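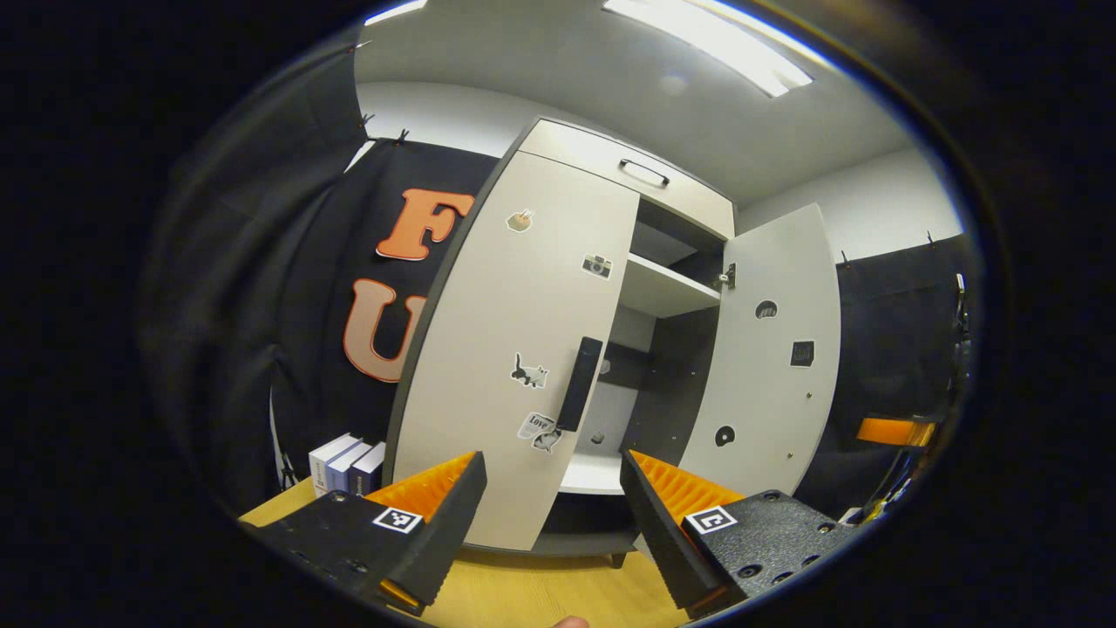 Most of the arguments I have had about training data for household robots have been about how much of it there should be. I think that is the wrong thing to argue about first. The first question should be what goes into a single example, and who decides when it is a good one. Take opening a cabinet. You hold the gripper in your hand, you bring it up to the cabinet, you open a door and you stop. The one we have been using is a small white cabinet on a wooden tabletop, with a long black handle and stickers on the doors: a slice of cake, a camera, a cat, one that says "Love". A person would never treat those stickers as part of the job. A learning system has no such habit, and if every door it ever sees has a cat beside the handle, it has been given a perfectly good reason to look for cats.

I have been gathering examples of this kind for the Rakgate project, mostly doors, drawers and things on shelves. My view, after a fair bit of it, is that we should collect fewer examples of each setup and spend the time we save on changing the setup. This is not a popular view among people who have to report totals.

The usual plan goes like this. Someone writes down a task and a number. The number is nearly always 100. You do the task 100 times, the files go in a folder, the folder gets a tick, and you move to the next task. When Tuva Tangen drew up our first plan it had 100 openings of the left door and 100 openings of the right, all at the same table. It was a sensible plan on paper and I agreed to it at the time. By the end of the left door I could have done it asleep, and some of the files look as if I did.

That is the part that bothers me. People get better at a repeated task, and getting better means doing it the same way. The hand comes in along the same line. The fingers close on the same part of the handle. The pull has the same speed and the same little turn of the wrist at the end. If you lay the paths over one another you get a thick rope with hardly a stray thread. A system trained on that will copy the rope very well, and when it starts a bit to one side it has nothing to go on.

Kidus Moges disagrees with me, and his case deserves a fair hearing. He says consistency is what makes a behaviour learnable. If one person pulls from the top of the handle and another hooks it from underneath, the system may try to average the two and miss the handle altogether. He has seen this happen and so have I. He would sooner have one clean way of doing a thing, done many times, than a muddle.

I accept that for the moment of contact. Where the fingers meet the handle, and which way they pull, should be agreed on and kept to. But that leaves a great deal that can be varied without any muddle at all: where the hand starts, how high it comes in, which way the cabinet is facing, whether the other door is already open, what is standing nearby, what the light is doing. None of those changes asks the system to average two opposite ideas. They ask it to do one thing from different places, and that's what we claim to want.

The other door is a good case. In the first plan every example began with both doors shut, so an open door never appeared on screen except when it had just been opened. We then tried the trained version with the right door already standing open and it behaved as if the work was over. It hovered. Kiros Jemal said it had learned that an open door means stop, and I think he was right. We fixed it with 11 new examples that began with the other door open. Eleven, after all those others. I don't put much weight on the exact number, but I do put weight on how small it was.

There is also the matter of failed attempts. Our rule was to throw them out. If the fingers slipped off the handle you stopped, deleted the file and began again. I now think a slip followed by a recovery is one of the more useful things a person can record. Lộc Trương keeps his if he managed to finish the task, and he writes a short note beside each one saying where it went wrong. I was against this because it made the folders untidy. I have changed my mind. A robot is going to slip, and if every example shows a hand that never does, it has no way to know what comes next.

I would not keep everything. An attempt where the person wandered off, forgot which door it was or knocked the cabinet over is just a bad file. Somebody has to watch them and decide, and that takes time that hardly ever gets put in a budget. At Plundik, where I worked before this, checking was done by whoever was free on the last afternoon, on fast forward. Nobody should be surprised at what got through.

So what would I do with the same number of hours? I'd have 2 people on each task and swap them often, so that no one gets into a groove. I would move something between one short run and the next, even if it is only the table. I would agree on the grip in advance and leave the approach open. I'd write down starting conditions that matter, such as which door is open, and make sure each one turns up. And I would set aside part of every day for watching what was recorded the day before, at normal speed, with the sheet in hand.

The total at the end would be lower. Ita Ní Chonaill has pointed out that a lower total is harder to explain to the people paying for it, and she's the one who has to do the explaining, so I take that seriously. My answer is that we should report something else beside it. List the starting conditions, the surroundings and the people, and say how many examples there are for each. A big number with one line under it would then look like what it is.

We are about to start on the drawer. The sheet for it has 100 written at the top again. I have asked for that to be left blank until we have tried it a few different ways.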